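### 4.3 Failure during cloth handover

The most common serious fault in our trials was a dropped or torn-away cloth at the point where one arm passes it to the other. We logged 275 handover attempts across the test period. In 34 of them the receiving arm closed its fingers before the cloth was between them, and the giving arm then let go on schedule. The controller recorded every one of these as a success.

The cause was in the grasp check. Our software, built on the Hanelard control package, judged a grasp by how far the fingers had closed. A thin cloth folded once leaves almost the same finger gap as no cloth at all. With the thicker test towels the check had worked well enough that we did not question it. With the small cleaning cloths it was close to useless.

Figure 2 shows the approach stage of a handover. The left gripper holds the yellow cloth and the right gripper is next to it, with its fingers angled down toward the fabric.
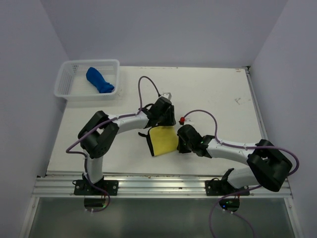 **Figure 2.** Two-arm workspace with the yellow cloth held in the left gripper. The blue cloth is in the basket at the back left.

A second fault was less frequent but more of a safety concern. When both arms did hold the cloth, a timing error could make them move apart before either had released. This happened 2 times. In the first case the cloth slipped free. In the second it stayed in both grippers, the right arm reached its torque limit, and the stop did not trigger until the operator pressed the button by hand. The log shows that the limit message had been sent – it was waiting behind a queue of 4,000 joint status messages and was not read in time.

We made three changes after the second event. Stop messages now travel on their own channel. The giving arm may not release until motor current on the receiving side rises during a short test pull. Separation speed is capped whenever both grippers report closed.

The test pull adds time to each handover and does not work well near a hem, where the cloth resists even a poor grip. Runs made with the old check are kept in the Asfaw data set but marked as unverified, and we left them out of the success rates in Section 5.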